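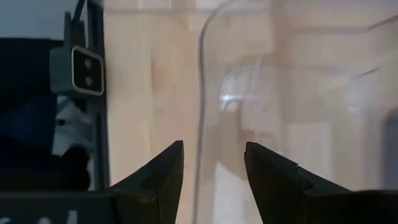

手前に黒いグリッパーの指2本

フレムビー線のバス、秋ダイヤで増便

ファーカム地区と駅前を結ぶフレムビー線の時刻と停留所が、秋ダイヤから変わります。運行会社のモックス交通から案内が届きましたので、通勤と来客に関係する部分をまとめました。

平日の朝は、駅前発の便が二本増えます。現在は7時台の最後の便から次の便まで時間が空いており、8時半始業の事業所では早めに着いて待つか、駅からタクシーを使う人が少なくありませんでした。増便後、この時間帯の運行間隔は13分になります。夕方は17時台と18時台に一本ずつ増える一方、利用の少ない21時台の最終便は30分繰り上がります。遅番のある事業所は、退勤時刻との兼ね合いを早めに確認してください。

土曜日は現行のままです。日曜と祝日は、これまで北回りと南回りを交互に運行していましたが、南回りに統一されます。北口方面へ行く場合は、地区中央で降りて五分ほど歩くことになります。

停留所の変更は二か所です。「倉庫前」は道路の拡幅工事に伴い、交差点の反対側へ移ります。新しい停留所には屋根が付きますが、ベンチの設置は来年度になる見込みです。「シディサッハ入口」は位置はそのままで、名称が「シディサッハ東」に変わります。来客用の案内図や名刺の裏に停留所名を載せている事業所は、差し替えをお願いします。地区の共通案内図については、当会で新しい版を用意します。

運賃は地区内の区間に限り、200円均一になります。駅前までの運賃は据え置きです。定期券は有効期限までそのまま使え、払い戻しや買い替えの手続きは必要ありません。回数券は窓口での販売を終了し、手持ちの分は年度末まで利用できます。

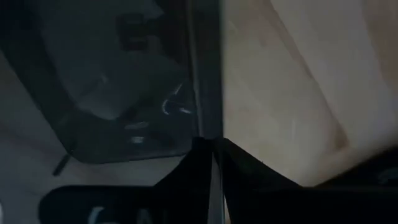

最終更新日：2026年8月30日

今回の見直しは、昨年秋に当会が行った通勤アンケートがもとになっています。回答は267件で、要望のうち最も多かったのが朝の増便でした。次いで、雨の日に待つ場所がないという声、鉄道との乗り継ぎが悪いという声が続きました。乗り継ぎについては、8時台の二便で駅の到着時刻に合わせた調整が入っています。夜の上り列車との接続は今回見送られました。

アンケートの集計と運行会社との協議を担当したエドガース・ヴァーヘルさんによると、フレムビー線の平日の利用は月に3,000人を超えており、その多くが朝夕の二時間ずつに集中しています。「最終便の繰り上げは避けたかったのですが、運転手の勤務時間の関係で、朝の増便と両方というわけにはいきませんでした。困る方がどの程度いるのか、始まってからもう一度調べます」とのことです。

自家用車で通勤している方にも、少し影響があります。「倉庫前」の移設工事の間、交差点の左折車線が使えなくなります。朝は東側の門から入るほうが早い場合があります。工事車両の出入口の付近には停車しないでください。自転車はこれまでどおり歩道側を通れますが、夕方は誘導員の指示に従ってください。

新しい時刻表は、地区事務所の受付と各棟の掲示板に置きます。まとまった部数が必要な事業所は、部数と届け先を事務所までお知らせください。英語版と中国語版は袁秀英（Hsiu-ying Yuen）さんが作成中で、日本語版より一週間ほど遅れて配布する予定です。文字を大きくした版も受付でお渡しできます。

定期券の区間変更、遺失物、当日の運行状況については、モックス交通の営業所に直接お問い合わせください。地区事務所では遅延の情報を持っていません。最終便の時刻についてのご意見は、事務所の意見箱かメールで受け付けます。事業所名と、おおよその退勤時刻を書き添えていただくと助かります。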